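I've had the Losby three-tier tray stand since October, which feels long enough to have an opinion, and I have several! It's the tall one from Vomwood with the folding legs, and it cost me $125 with shipping. I dithered over it for ages (I'd nearly bought the cheaper Venier stand, more on that in a minute) and then we had seven people coming for dinner and nowhere to put the appetizers, so that settled it.

Putting it together was easy. The legs come already joined, you slot the three shelf rings on and tighten four screws with the little key in the box. The instructions are tiny drawings with no words at all, and I got the middle ring on upside down and had to start over, but even so I was finished before my coffee got cold. The feet have rubber caps. One of mine came off the first week and went under the stove, so push them on hard.

What I love is that the rings don't care what you put on them. Most stands come with their own plates, and then you're stuck with those plates forever, and they're always a bit smaller than you want. With this one you use whatever trays you own. I've got a whole cupboard of trays. I pick them up at yard sales and can't seem to stop, and this is the first thing I've bought that gets them out of the dark.
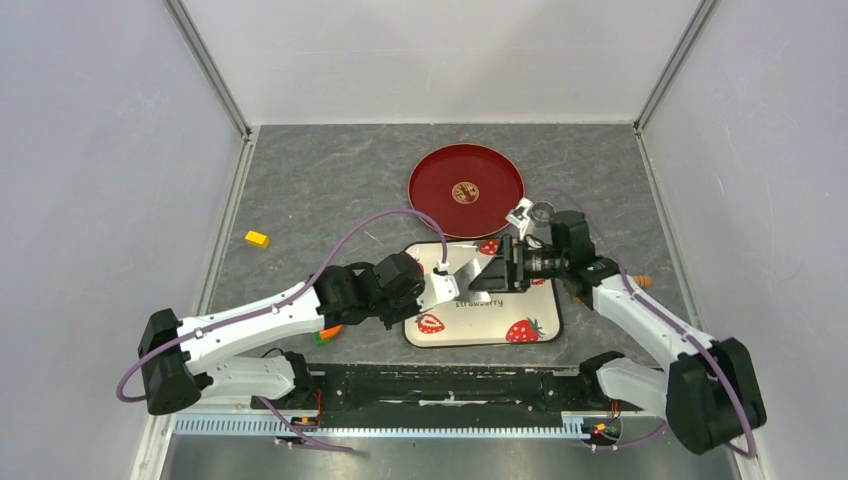
Round trays sit best, I'd say. The lip drops over the ring and stays put even when somebody bumps the table reaching for an olive. Rectangular ones work too, but you want them centered or they tip a little toward the heavy end. My longest one hangs over both sides and I don't trust it with anything runny. Deviled eggs, fine. Dip, no way.

Now the grumbles. The finish is supposed to be brushed brass and it's a lot yellower than it looked on the website. I've gotten used to it, but if you're matching faucets or cabinet handles, order a sample first (Vomwood will mail you one). It also shows fingerprints like crazy. And the handle on top is too small for my hand, never mind my brother-in-law's, so we carry it by the legs and feel silly.

As for the Venier, my neighbor has it and I've borrowed it twice. It's 31 dollars cheaper and lighter to carry, and it folds flatter. But it wobbles! Every time you lift something off the bottom shelf the whole thing shivers. Hers lives on the porch with plants on it now, and it does that job very nicely.

I bought mine at Mohammed Housewares downtown, by the way, or rather I ordered it through their counter, and they were lovely when I called about a replacement for that rubber foot. It came in four days, no charge.

Would I buy it again? Yes, in the black finish.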